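What does a head teacher do all day?

When I was seven I thought our head teacher lived at school. I really did! I thought she had a bed behind the big curtain in the hall and ate leftover custard for her tea. So when I got the chance to ask a real one what the job is like, I had a very long list of questions.

My head teacher is called Prys Gwilliam and he runs Drirar Primary, which has 510 children in it. He started in September, and before that he taught Year 4 at a smaller school called Jacquet Road.

First of all, how do you get to be one? You don't just get picked out of a hat. Most heads have been teachers for years and years, and then a deputy head (that's the second in charge). When a school needs a new head, it puts out an advert, and people write in to say why they'd be good at it. Then a group called the governors reads all the letters. Governors are grown-ups who help look after the school, and some of them are mums and dads. They invite a few people in for a day of talking, and at lots of schools the children get to ask questions too. At Drirar, the school council asked Mr Gwilliam if he could do a cartwheel. He said no, and he still got the job. 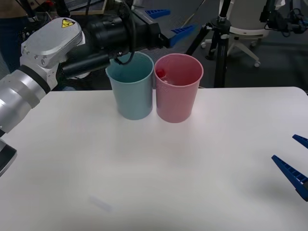
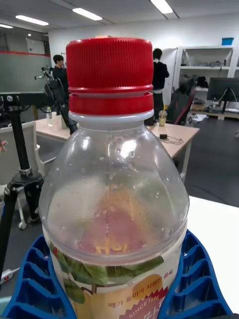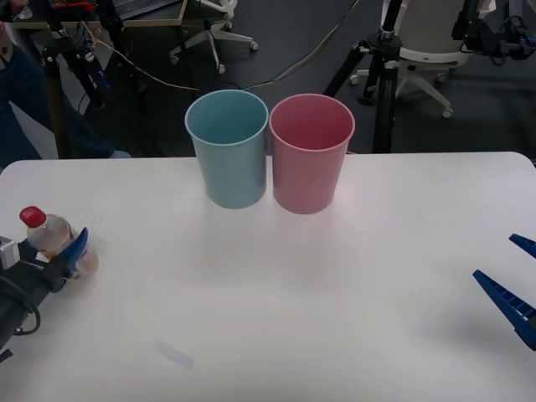
Now, the money bit, and I promise it's more fun than it sounds. A school gets a big pot of money every year and the head has to help share it out between teachers, heating, books, glue sticks and everything else. Think of two cups side by side, like the teal one and the pink one. Say teal is for things the school must have, like working lights, and pink is for things it would love to have, like a new climbing frame. You've only got one jug to pour from, so the more you put in teal, the less there is for pink. Mr Gwilliam says he spends a whole week each year pouring back and forth in his head! Last year the pink side got £1,404, and it all went on library books.

What else? He stands at the gate every morning, even when it's chucking it down. He watches lessons, talks to parents, leads assembly and reads an awful lot of emails. If a teacher is poorly he sometimes takes the class himself, and he told me that's his favourite kind of day.

Do heads tell people off? Well, yes, a bit. Mostly, though, he says it's listening. Two children fall out at playtime, both of them are sure they're right, and he sits down with them until each one has had a proper turn to talk.

And where does he sleep? At home, with his cat, Zillard. I did check behind the curtain in the hall, and all I found was a stack of gym mats and one lost welly.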